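# Chapter 4: Choosing a Gripper, and Finding Out Whether You Chose Well

Ask a room of engineers which gripper is best and you will get a lively argument and very little agreement. Good! The argument is where this subject gets interesting. A pair of fingers that picks up a boiled sweet without trouble may fumble a paperback, and a hand that looks clumsy on the bench can turn out to be the one everybody reaches for by the end of the week.

In Chapter 3 we dealt with arms: how far they reach, how fast they move, how much they sag when you hang something heavy on the end. Now we come to the last few centimetres, the part that touches the world. We shall compare two hand-held grippers, the Batia and the Plasow, and along the way you will learn to run a comparison that somebody else could repeat and believe.

Why hand-held? A tool you can carry to any desk lets you try out finger shapes, pad rubbers and camera angles long before you bolt anything to an arm. You feel straight away when a grip is slipping, and you can change your mind between one try and the next (which you will, often). The camera rides on the tool, so every try leaves a record of what the fingers were facing and what came near them.

Printed markers give that record something to measure against. The black-and-white squares are easy for software to find, and once it knows their true size it can work out how far away they are and which way they are turned. Put markers on two faces of a cube and you have a very handy test object. Lift it, tilt it, bring it close to the fingers, and see how the camera copes.
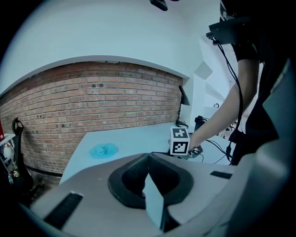
One reader of an earlier draft, Kazmi, objected that all this tells us about the camera and nothing about the grip, and asked why a chapter on grippers should spend its first hour on little squares. It is a fair complaint, and I have kept the order anyway. If the view from the tool is poor, you can't tell a bad finger from a badly judged approach, and you will blame the rubber for something the lens did. Sort out the seeing first and the squeezing becomes far easier to study. Impatient readers may turn straight to Section 4.3 and come back when their results stop making sense.

## What the view from the tool can tell you

A very wide lens bends straight lines. Brick courses bulge, desk edges lean, and things near the rim look stretched. This matters because a marker near the rim may be read less well than the same marker in the middle. Before comparing anything, correct for the bending, then check the correction by eye against something you know to be straight.

Look also at how much of the view the gripper itself takes up. Wide housings and chunky pads can hide the very spot where contact happens. Slim fingers hide less, but they may flex, and a flexing finger moves in the picture even when the wrist is still.

## The practical work

The exercises use the Pernaneo trial set, a collection of 984 short tries made with both tools. You will also make 50 of your own, split evenly between the two grippers. Keep the light the same throughout, swap tools after every try, and write down each failure before you start the next one. Failures are the best part of this chapter, so please don't tidy them away.

Start with Exercise 4.1, and have a soft pencil and a ruler to hand.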